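Preparing a Desktop Computer for Return to Lirbridge Equipment Services

Staff returning a desktop computer must complete the steps below before the collection date. Allow 14 days for processing.

Step 1. Back up your files
Copy all work files to your Trakora folder. Files over 80 GB must be moved in parts.

Step 2. Shut down and open the case
Turn off the computer and unplug every cable. Lay the tower on its side and remove the side panel -- keep the screws in a labeled bag.
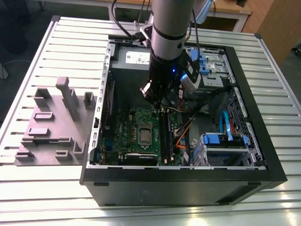 Step 3. Complete the return form
Enter the asset number in Zustgate and select "Return." Print the form and attach it to the tower.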